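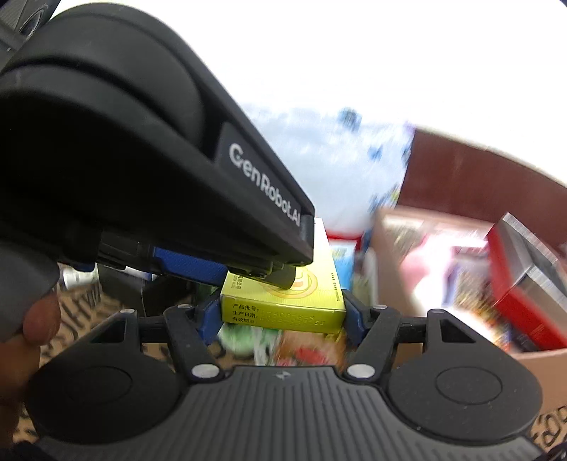 문의 제목: 노란 상자 제품의 유효기한이 등록 직후 '기한 경과'로 표시됨
분류: 입고 / 기한 관리
제품: Luris 재고 관리
접수처: Pridetti 보관실
접수자: Xuân Nông
우선순위: 보통
상태: 해결됨 (후속 작업 한 건 남음)

문의 내용

1월 입고분을 등록하던 중 노란색 종이 상자 제품이 전부 '기한 경과' 목록으로 넘어갔습니다. 입고 수량은 40개이고 공급처는 Dhillon입니다. 같은 날 들어온 다른 품목은 정상으로 등록되었습니다.

상자 끝면에 중국어로 세 줄이 인쇄되어 있습니다. 위에서부터 产品批号, 生产日期, 有效期至입니다. 항목 이름은 검은 글씨라서 잘 보이는데 옆의 숫자는 잉크 없이 눌러 찍은 것이라 노란 종이 위에서 읽기가 어렵습니다. 처음에는 휴대폰으로 찍어서 자동 인식에 올렸고, 인식 결과가 비어 있어서 손으로 입력했습니다.

상자 윗면 글자도 살펴봤지만 날짜로 보이는 것은 찾지 못했습니다. 등록을 지우고 다시 해도 되는지, 자동 인식으로 처리할 방법이 있는지 알려 주십시오. 이 상자들은 현재 선반에 올리지 않고 입고대 옆 회색 바구니에 따로 두었습니다.

답변 (지원 담당)

접수했습니다. 확인이 끝날 때까지 등록 내역은 지우지 마십시오. 지우면 입고 이력이 함께 사라져서 어느 칸에 무엇이 입력되었는지 볼 수 없습니다.

아래 내용을 보내 주십시오.

- 등록 화면의 '로트', '생산일', '유효기한' 칸에 입력된 값
- 입력할 때 사용한 입고 양식 이름
- 상자를 개별로 등록했는지, 한 번에 묶어서 등록했는지
- 끝면의 숫자를 눈으로 읽을 수 있는 상자가 하나라도 있는지

'기한 경과' 표시는 유효기한 칸의 날짜가 등록일보다 앞설 때 붙습니다. 다른 조건은 없습니다. 공급처나 품목 분류는 이 표시에 영향을 주지 않습니다.

접수자 회신

양식은 'Tostley 기본 입고'를 썼습니다. 묶음 등록을 했고 한 상자의 값을 전체에 복사했습니다. 로트 칸은 입력되어 있고, 생산일 칸은 비어 있고, 유효기한 칸에 날짜가 있습니다.

기본 입고 양식에서는 생산일 칸이 접혀 있어서 화면에 칸이 두 개만 보입니다. 위 칸이 로트이고 아래 칸이 유효기한입니다. 상자도 위에서부터 읽으면서 첫 줄을 위 칸에, 둘째 줄을 아래 칸에 넣었습니다. 셋째 줄은 비고에 적으려다가 숫자를 못 읽어서 넘어갔습니다.

숫자를 읽을 수 있는 상자는 몇 개 있습니다. 창가에서 기울이면 보이고 천장 등 아래에서는 거의 안 보입니다.

답변 (지원 담당)

원인은 입력한 줄이 바뀐 것으로 보입니다. 세 줄의 뜻은 다음과 같습니다.

产品批号: 제품 로트 번호
生产日期: 생산일자
有效期至: 유효기한 (이 날짜까지)

유효기한 칸에는 셋째 줄이 들어가야 합니다. 지금은 둘째 줄인 생산일자가 유효기한으로 등록되어 있습니다. 생산일자는 당연히 입고일보다 앞서므로 전량이 경과로 표시된 것입니다.

'Tostley 기본 입고' 양식은 생산일이 없는 품목에 맞춘 것입니다. 생산일과 유효기한이 같이 찍힌 품목은 '날짜 병기 입고' 양식을 쓰십시오. 칸 순서가 로트, 생산일, 유효기한이어서 상자의 줄 순서와 같습니다.

수정 전에 숫자를 먼저 확정해야 합니다. 눌러 찍힌 숫자를 읽는 순서를 적습니다.

가. 주변 조명을 어둡게 하고 손전등을 상자 끝면 옆에 눕혀서 비춥니다. 빛이 표면을 스치듯 지나가야 눌린 자리에 그림자가 생깁니다. 정면에서 비추면 자국이 사라집니다.

나. 한쪽에서 안 보이면 손전등을 반대쪽이나 위쪽으로 옮깁니다. 세로획은 옆에서, 가로획은 위나 아래에서 비출 때 더 잘 나옵니다.

다. 그래도 안 되면 얇은 종이를 대고 무른 연필을 눕혀서 가볍게 문지릅니다. 상자에 직접 연필을 대지 마십시오.

라. 두 사람이 따로 읽고 받아 적은 값을 맞춰 봅니다. 값이 다르면 그 상자는 보류합니다.

자동 인식은 인쇄된 글자의 명암 차이를 기준으로 동작하므로 잉크가 없는 숫자는 빈 값으로 나오는 것이 정상입니다. 스치는 빛으로 찍은 사진은 인식되는 경우가 있으나 틀린 숫자가 들어갈 수 있습니다. 이 품목은 손으로 입력하는 쪽을 권합니다.

접수자 회신

손전등으로 해 봤습니다. 왼쪽에서 비추니 대부분 읽힙니다. 3과 8, 1과 7이 헷갈리는 상자가 있어서 그것만 종이를 대고 문질렀습니다. 복사용지는 두꺼워서 자국이 안 나왔고 상품 포장에 쓰는 얇은 종이로 바꾸니 나왔습니다.

다른 문제가 하나 나왔습니다. 로트가 한 가지가 아닙니다. 같은 묶음으로 들어왔는데 11개는 로트 번호가 다르고 유효기한도 다릅니다. 처음에 한 상자 값을 전체에 복사했으니 이 상자들은 로트까지 잘못 들어가 있습니다. 겉모양은 똑같아서 끝면을 읽기 전에는 구분이 안 됩니다.

그리고 숫자가 끝내 안 읽히는 상자가 다섯 개입니다. 끝면이 눌려서 주름이 간 것도 있고, 처음부터 얕게 찍힌 것 같은 것도 있습니다. 옆 상자와 같은 로트라고 보고 등록해도 됩니까?

답변 (지원 담당)

추정으로 등록하지 마십시오. 로트가 섞여 있는 것이 확인되었으므로 옆 상자의 값을 쓸 근거가 없습니다. 읽히지 않는 상자는 '기한 미확인' 상태로 등록하고 출고 금지를 걸어 두십시오. 개봉해서 안쪽 포장의 표시를 볼지는 귀 보관실의 규정에 따라 정하시면 됩니다. 저희 쪽에서 개봉을 권하지는 않습니다.

나머지는 로트별로 나누어 다시 등록합니다. 절차는 다음과 같습니다.

가. 상자를 실물 기준으로 세 무더기로 나눕니다. 첫째 로트, 둘째 로트, 미확인입니다.

나. 기존 입고 건을 열고 '정정'을 누릅니다. '삭제'가 아닙니다.

다. 정정 사유는 '날짜 항목 오입력'을 선택합니다. 로트도 함께 바꾸는 경우 '로트 분할'을 추가로 선택합니다.

라. 양식을 '날짜 병기 입고'로 변경합니다. 이때 기존 유효기한 값이 그대로 남아 있으니 먼저 비우십시오. 비우지 않으면 생산일 칸만 새로 생기고 유효기한은 틀린 채로 저장됩니다.

마. 로트마다 수량과 날짜를 입력합니다. 연, 월, 일 순서입니다.

바. 저장한 뒤 기한 목록을 새로 고칩니다.

접수자 회신

정정하는 중에 막혔습니다. 라 단계까지 했는데 저장을 누르면 '수량 합계가 입고 수량과 다릅니다'라고 나옵니다. 첫째 로트와 둘째 로트 수량은 맞게 넣었습니다. 미확인 상자는 나중에 따로 등록하려고 뺐습니다.

답변 (지원 담당)

미확인 상자도 같은 정정 건 안에 넣어야 합니다. 줄을 하나 추가하고 로트 칸에 '미확인'을 선택한 다음 유효기한은 비워 두십시오. 합계가 최초 입고 수량과 같아야 저장됩니다. 따로 등록하면 재고가 중복으로 잡힙니다. 앞의 안내에서 이 부분을 빠뜨렸습니다.

접수자 회신

저장됐습니다. 새로 고치니 기한 경과 목록에서 전부 빠졌고 두 로트 모두 정상 재고로 나옵니다. 미확인 상자는 출고 금지로 표시됩니다.

정리한 방법을 적어 둡니다. 다음 근무자도 볼 수 있게 이 문의에 남깁니다.

선반은 유효기한이 빠른 로트를 앞에, 늦은 로트를 뒤에 놓았습니다. 상자마다 끝면이 통로 쪽을 향하게 했고 작은 흰 라벨에 유효기한을 검은 펜으로 적어 붙였습니다. 라벨은 끝면에 붙이지 않고 옆면에 붙였습니다. 끝면에 붙이면 원래 숫자를 가려서 나중에 대조할 수가 없습니다. 라벨에는 날짜만 적고 로트 번호는 선반 칸막이에 적었습니다. 글자가 많아지니 작아져서 오히려 안 보였습니다.

미확인 상자는 회색 바구니에 그대로 두고 바구니에 '출고 금지'라고 써 붙였습니다. Dhillon에는 메일로 로트 혼입 여부와 해당 상자의 날짜 확인을 요청했습니다. 답은 아직 없습니다.

요청 사항이 하나 있습니다. 기본 입고 양식에서 생산일 칸이 접혀 있다는 표시가 너무 작습니다. 화살표만 있어서 칸이 더 있는 줄 몰랐습니다. 우리 쪽에서 펼친 상태로 바꿀 수 있습니까?

답변 (지원 담당)

가능합니다. 관리자 계정으로 들어가 '양식 관리'에서 'Tostley 기본 입고'를 열고 '접힌 항목 펼치기'를 켜면 됩니다. 계정 단위가 아니라 보관실 단위로 적용되므로 다른 근무자의 화면도 같이 바뀝니다.

품목 설정도 바꿔 두시기를 권합니다. 해당 품목의 상세 화면에서 '기본 입고 양식'을 '날짜 병기 입고'로 지정하면 다음 입고 때 자동으로 그 양식이 열립니다. 같은 화면의 '묶음 복사 허용'을 끄면 로트 값이 전체에 복사되지 않습니다. 대신 입력 시간이 늘어납니다.

접수자 회신

둘 다 바꿨습니다. 묶음 복사는 이 품목만 껐습니다.

공급처 답이 왔습니다. 두 로트가 함께 출하된 것이 맞다고 합니다. 날짜가 안 읽히는 상자는 출하 기록에 로트별 수량만 있고 상자별 기록이 없어서 확인해 줄 수 없고, 교환해 주겠다고 합니다. 회수할 때까지 출고 금지로 두겠습니다. 회수 처리는 '반품'으로 합니까, '폐기'로 합니까?

답변 (지원 담당)

'반품'입니다. 사유는 '표시 불량'으로 하십시오. 교환품은 반품 건에 연결하지 말고 신규 입고로 등록합니다. 교환품의 로트가 또 다를 수 있으니 도착하면 끝면부터 읽어 주십시오.

처리 기록

원인: 생산일자를 유효기한 칸에 입력. 한 상자의 로트 값을 서로 다른 로트에 일괄 복사.
조치: 입고 정정, 로트 분할, 미확인 상자 출고 금지, 품목별 기본 양식 변경.
자동 인식: 잉크 없는 압인 숫자는 지원 범위 밖. 수동 입력으로 안내.
남은 작업: 교환품 도착 후 신규 입고 등록, 기존 미확인 상자 반품 처리.
담당: Xuân Nông (보관실), 입고 지원 담당 (Luris)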